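Workplace visit, Grorkport, 13 Mar 2020

The Bevan building opened its upper floor to visitors for one afternoon. I went to look at the desks. Brukimow, the firm that fitted out the floor, had published a short specification beforehand, and I wanted to compare it with workstations in daily use.

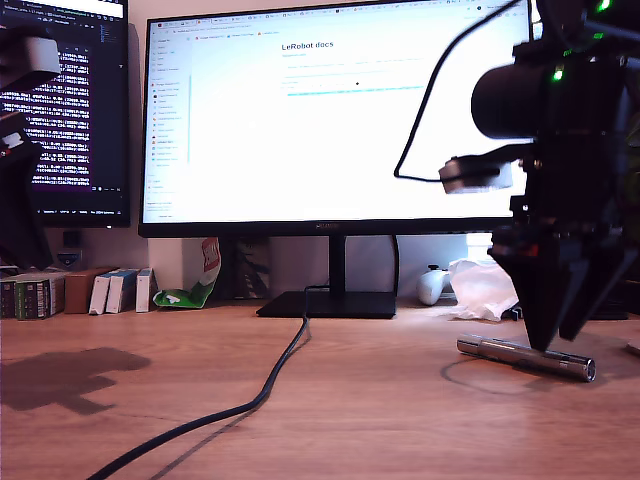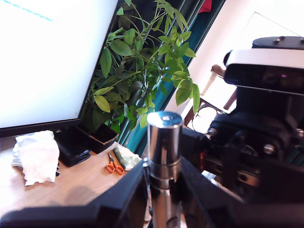 Wood desktop, monitor, and small items at the Grorkport site.

The specification gives a desk depth of 60 cm. That is shallow for a large monitor on a stand with a flat base. With the base set back, there is enough space in front for a notebook or small handwork, but cables that leave the base toward the front cross the working area. A rear grommet would fix this. The fitter lists one as an option at 119 per desk, and the building did not order it.

Daylight is the second issue. On the window side, a white page on a screen facing the room is hard to read from an angle. Curtains are fitted and do reduce glare when drawn – the visitor sheet recommends closing them after 2 p.m. from March through August.

Storage is the weakest point. The desks have no drawers, so scissors, tissues, and similar items stay on the top. A shallow tray under the front edge would take most of it. Potted plants are allowed on desks, one per position, and watering is left to the occupant.

The tour lasted 60 minutes, with 9 visitors in my group. Questions were taken in the stairwell, where it was hard to hear. A second floor with the same desks is planned at Jakdale, reportedly with the grommets included. Registration for that visit is not open yet.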